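Plenel Open Ledger Rule

The Plenel Open Ledger Rule is a local ordinance of the city of Plenel, in Levlow County, that requires the city government to publish its spending records and to let residents question them in public. It was adopted by the city council on 9 March 2019 after a long argument over road contracts. The rule is best known for its ledger nights, lively open meetings at which department heads answer questions about single payments, some of them very small.

Background

Plenel is governed by a council of seven members and a separately elected mayor. Before the rule, the city printed a yearly budget summary and kept the underlying invoices in the clerk's office. Anyone could ask to see them, but requests had to name the exact document wanted, and a person who had never seen the files had little chance of naming one correctly.

The matter came to a head over the resurfacing of Ignacio Street, a busy route that runs from the river bridge to the old cattle market. The work was paid for in many small purchase orders, each under the amount that would have sent it to the full council for a vote. A shop owners' group on the street pieced the orders together from public notices and found 148 of them. The city said that splitting the work had been a scheduling decision made by the public works department. Opponents called it a way around the bidding law. An outside audit found no theft but described the record keeping as poor, and it listed several orders for which no signed approval could be found.

The audit was meant to be the end of the affair. Instead, it set off one of the most spirited stretches of public debate the city has known. Council meetings that had drawn a handful of people were moved to the high school gym. Handwritten signs went up along Ignacio Street, and rival flyers – some defending the public works department, some attacking it – were handed out at the market for weeks.

Adoption

Three drafts of the ordinance were put forward. The first, backed by the mayor's office, would have posted a monthly list of payments without the invoices behind them. The second called for an elected auditor, and was dropped when the city attorney advised that the charter would have to be amended first. The third draft joined the monthly list to a right to question, and this version passed by four votes to three.

The two sides were not divided along the usual lines. Members from the older neighborhoods near the river, who often voted against each other on zoning, came together in support. Those opposed mostly pointed to cost and to the extra load on a small clerk's office. One wonderful detail in the minutes is that the final session stopped for nearly an hour so that members could agree on what the word "ledger" meant.

Provisions

Under the rule, every payment made by the city is entered in a public ledger with the name of the payee, the department, the amount, and a scanned copy of the invoice. Home addresses, medical details, and bank numbers are blacked out. Payments that belong to the same job must carry the same project number, a direct answer to the Ignacio Street orders.

Any resident may mark an entry as questioned. The department then has 48 hours to post a written reply, not counting weekends and holidays. If the reply is late, the entry goes automatically on the agenda of the next ledger night. A resident who is unhappy with a reply can also bring the entry forward with the signatures of two other residents.

The rule does not give residents the power to stop a payment, and it sets no fines. Its force comes from the requirement that a department head answer in person.

Ledger nights

Ledger nights are held in the council chamber, with the largest one in September, just before budget hearings begin. Speakers are called in the order in which their entries were marked, and each entry gets the same amount of time whether it concerns a fire engine or a box of envelopes. This evenness is much loved by regulars. A long exchange over the price of replacement park benches led the city to join a shared purchasing agreement with the rest of Levlow County, and a question about a snow plow repair brought to light a warranty the city had forgotten it held.

The atmosphere is friendly for the most part, although early meetings could be rough. The council later added a rule against questioning entries in bulk, after one resident marked a whole month of payments.

Reception

Supporters credit the rule with a rise in the number of bids on city work, as smaller firms can now see what the city has paid in the past. The Kostia, a weekly paper covering the county, opposed the ordinance in its editorials but now prints a column of recently questioned entries, and it is a terrific read.

Critics say that the rule rewards people with free evenings, and that renters and shift workers are rarely heard. Written questions, read aloud by the clerk, were introduced to meet this complaint. Two neighboring towns have since taken up shorter versions of the ordinance – neither of them includes the in-person answer.
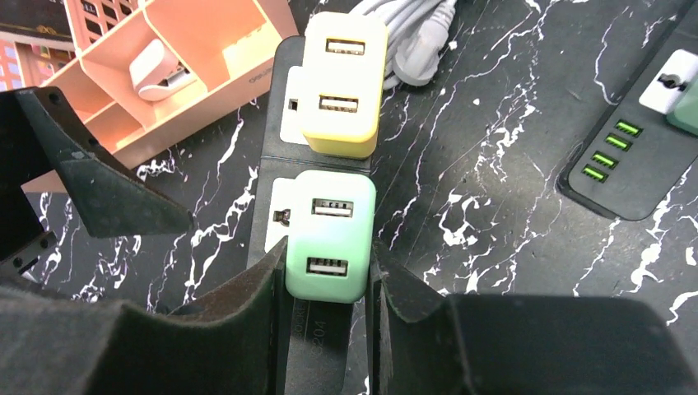
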